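Tape Drawer Notes: a readme for the Stokisstead craft room
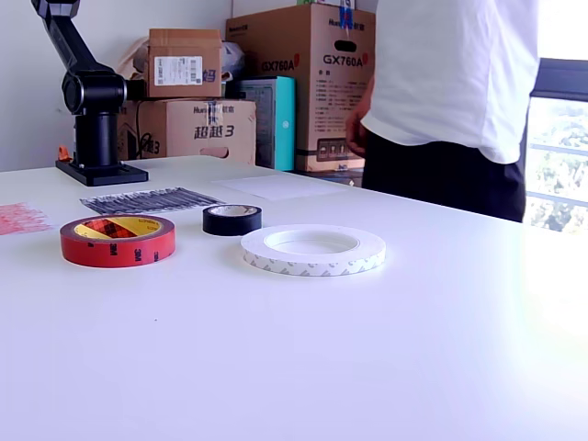 What this is

Hello! I'm Esperanza, and this is the readme that goes with the tape list (the spreadsheet called tapes, in the same folder). It started as a note to myself after I'd bought the same roll of masking tape for the third time, and then Elsa asked for a copy, and then Demetrius wanted columns adding, so now it's a proper thing with headings.

The list covers every roll we keep in the craft room. There are 103 rows at the moment. A row is one roll, so if we've got two the same they get a row each, because they never get used up at the same speed and I like to know which one is nearly gone.

What's in the columns

name: whatever we call it out loud. "Red mounting" is the 3M double-sided one with the red liner and the yellow core. "Black electrical" is the little one. "Big white" is the thin double-sided with the huge hole in the middle. If you call it something else, please don't rename it, put your word in the notes column!

kind: mounting, electrical, double-sided, masking, parcel, cloth, paper, other. I did try having more kinds than this and it was a nightmare to search.

width: in millimetres, measured with the steel ruler across the tape itself and not the core.

left: full, half, low or core. "Core" means bin the thing, but I leave the row in till the next tidy so I remember to reorder.

where: drawer 1 to 5, or "pegs". Drawer 2 sticks, you need to lift it a bit as you pull.

liner: yes or no. This one was Demetrius's idea and it's a good one. Anything with a liner stays flat in a drawer and doesn't go on the pegs (the ends come loose and pick up fluff).

bought: month only. Quite a few are blank, sorry, I'd thrown the receipts away.

notes: anything at all. Lucimara's are the most useful, mine are mostly grumbling.

How to use it

Sort by kind, then width, and you'll find what you want in no time. If you take a roll home, put your initials in notes and take them out again when it comes back. If you open a new roll, fold the end under by a centimetre. I know I go on about this.

Which tape for what

People ask me this a lot, so briefly. For hooks and little frames on the painted wall I use the red mounting tape, and I wipe the wall first and let it dry. For card and paper, the big white is lovely, very thin and you can't feel it through the sheet. It's no good for fabric, I've tried. Electrical tape is for cables and for marking the handles of the good scissors, please not for parcels, it goes gooey in the warm cupboard and then it's on everything.

Things that are wrong with the list

Widths in drawer 4 were done in a hurry and I'd check them before you cut anything to fit. The 60 rows from the Stendden clear-out haven't all got a "left" value yet. King-fai spotted that two of the cloth tapes are listed as parcel, and I've fixed one of them but can't find the other, so if you see it do change it.

Washi tape isn't included. There's far too much of it and it lives in Elsa's biscuit tin.

Changes

Thursday, August 12, 2021: added liner column, merged the two double-sided kinds into one, took out the empty cores.

February: first go at it, just names and drawers.

Still to do

Labels on the fronts of the drawers. A row for the brown paper tape once somebody brings it back.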